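Set-up guides > Data collection > Kitchen tasks
Jul 13, 2018
By Esi Korletey
Print this page | E-mail this page

Section 4. Recording examples for the dish task

This section tells the operator how to record examples with the Voyle upper body at the kitchen station. Please finish Section 3 (joint check and network) before you begin. Each recorded example is called an episode. Nundetti, the learning software, is trained only from episodes that have passed the review in 4.5.

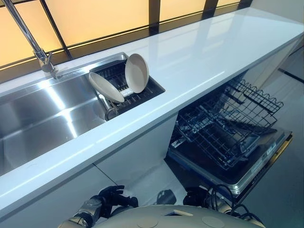
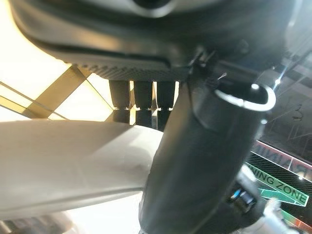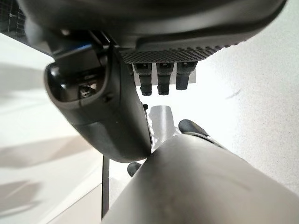
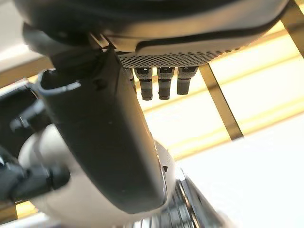
Figure 4-1. First view: head camera, with the sink, the plates in the drying rack and the open dishwasher. The other three views: wrist cameras.

4.1 Before you start

1. Switch on the control computer and wait until the Ovitari window shows all camera streams. One stream comes from the head and the rest come from the wrists.
2. Compare your head view with the first view in Figure 4-1. The sink must be on the left and the open dishwasher must be below the worktop, with its wire rack pulled out. Both of the robot's hands should be inside the view.
3. Put two plates in the drying rack beside the sink. They do not need to stand at the same angle. In fact it is better if you change the angle a little between episodes, so the system does not learn only one position.
4. Make sure that the wire rack of the dishwasher is empty.
5. Look along the right side of the robot and check that the cables can move freely when the right arm is lifted.

CAUTION: The open door of the dishwasher is low and easy to forget. Do not walk between the robot and the worktop while the motors have power. Press the stop button first, and keep it in your hand until you are again behind the line.

4.2 Checking the wrist cameras

The wrist cameras sit very near to the hand, so a large part of each picture is filled by the dark housing. This is correct. Do not turn the camera to get "more kitchen" in the view. Glenys Skyrme set the angle for all stations, and if one station is different the episodes cannot be mixed.

1. Open the wrist streams one at a time.
2. Check that the housing is at the top of the picture and that three dark parts hang below it side by side. All the wrist views in Figure 4-1 show this.
3. Move the arm slowly by hand, with the motors off, and look for any view which is frozen or comes late.
4. If the picture is dull or has spots, clean the lens with the dry cloth from the tool drawer. Do not use spray.

Note: When the arm is at rest, a wrist camera can point to the ceiling and the background will be very bright. In the second and the fourth view you see such a ceiling. The exposure must stay on the fixed value of 465. If you change it to automatic, the picture becomes dark and bright again during the movement, and Nundetti takes this as a change in the room.

Note: In the second view a part of the training zone sign is in the picture and it is upside down. Do not rotate the stream in the software. The recorded picture must be the same as what the camera gives.

4.3 Recording an episode

1. Put on the Sonar gloves and stand on the floor mark. Keep your arms down for the count of three, until the lamp on the gloves is green.
2. In Ovitari, choose the task "plate to rack" and enter your operator code.
3. Bring both robot hands below the front edge of the worktop. This is the start position.
4. Press the left pedal. Recording begins when you hear one short tone.
5. Move one hand to the drying rack and take one plate by the rim. Go slowly here. It is allowed to correct your grip.
6. Lift the plate straight up before you move it to the side. If you pull it sideways it catches in the slots.
7. Lower the plate into the wire rack between two tines and open the fingers fully.
8. Return to the start position and press the right pedal. You will hear two tones.
9. Mark the episode as Good, Corrected or Failed.

A failed episode should also be saved. Please do not delete it, even when the plate has fallen. Cadi Gwynne uses these for the recovery set.

CAUTION: If the fingers close on the rim and the motor sound becomes higher, open your hand at once. Do not try to pull the plate free with the arm.

4.4 How many episodes

The target for this task is 700 episodes with the left hand and 700 with the right hand. One operator should record no more than 14 episodes without a pause. After a pause, repeat step 1 of 4.3, as the gloves may have moved on your fingers.

Change operator when it is possible. Episodes from only one person give a system that moves like this person, with the same small habits.

4.5 Review

1. Open the episode list and sort by length. Very short episodes are usually a wrong pedal press.
2. Play the head view and one wrist view together. The moment when the fingers touch the plate must be the same in both.
3. If the two views do not agree, write "sync" in the comment field and leave the episode out of the training folder.
4. When the list is finished, press Send. Ffion Rosser or Carla Daher will confirm the upload.

Note: Lists recorded with the old glove firmware can be sent until October. After this date the server will refuse them.

Continue to Section 5, Recording with cups and bowls.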